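How to Cover a Work Table With Cloth

A cloth cover protects the top of a table, quiets it down, and gives small parts something to rest on without rolling. It takes less than an hour if the cloth is already cut.

What you need

A rectangular table
One piece of medium-weight cotton or canvas
Tape measure and chalk
Scissors
An iron
Four or more clamps, or double-sided tape

Measuring

Measure the length and width of the top. Decide how far the cloth should hang in front. Six inches is enough for a table you sit at. If it hangs lower than that it ends up in your lap and gets pulled when you stand up. The side against the wall needs only two inches, enough to tuck over the edge.

For a top 50 inches long and 28 inches wide, with six inches in front, two at the back and four at each end, cut a piece 58 by 36. If you plan to hem it, add an inch on every side.

Wash the cloth before you cut it. Cotton shrinks, and a cover that fit in November may not reach the corners after its first wash.

Color

Pick one plain color, not too dark. Black hides screws and dark thread. White shows every mark and glares under ceiling tubes. Yellow, light green or something between the two works for most jobs. Patterned cloth makes small things hard to find.

Laying it down

1. Clear the table and pull it a foot away from the wall.
2. Wipe the top and let it dry. Grit under the cloth will wear holes in it.
3. Iron the cloth and carry it over your arm. Folding it again puts the creases back.
4. Lay the back edge first and fasten it at both corners.
5. Go around to the front and smooth the cloth toward you with flat hands.
6. Fasten the ends under the top. Leave the front hanging, or tape it underneath if your knees catch on it.
7. Push the table back to the wall. Check that no cord is caught behind it.

Some wrinkling will come back with use. Pull from the front edge to take it out.

Keep drinking water on the floor or on another surface. Cloth soaks up a spill and holds it against the table.

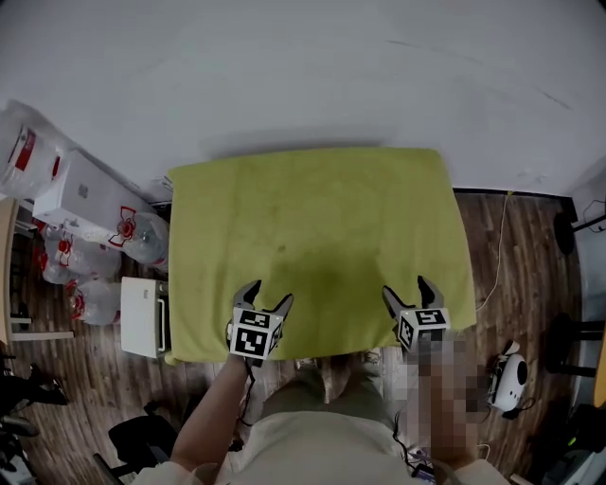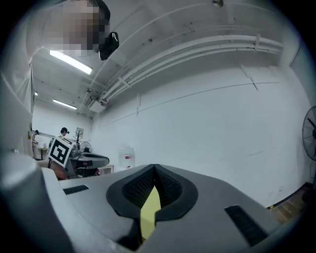
Ronja Viklund

The yellow-green cloth in the first picture is slightly wrinkled and has faint darker stains, and it can still be worked on. For marks like these, try dish soap and lukewarm water on a rag, working from the outside of the mark inward. Test a corner first. Old oil stains rarely come out all the way, so turn the cloth over if the other side is cleaner.

Let a washed cover dry completely before you put it back. Damp cloth can lift the finish on a wood top.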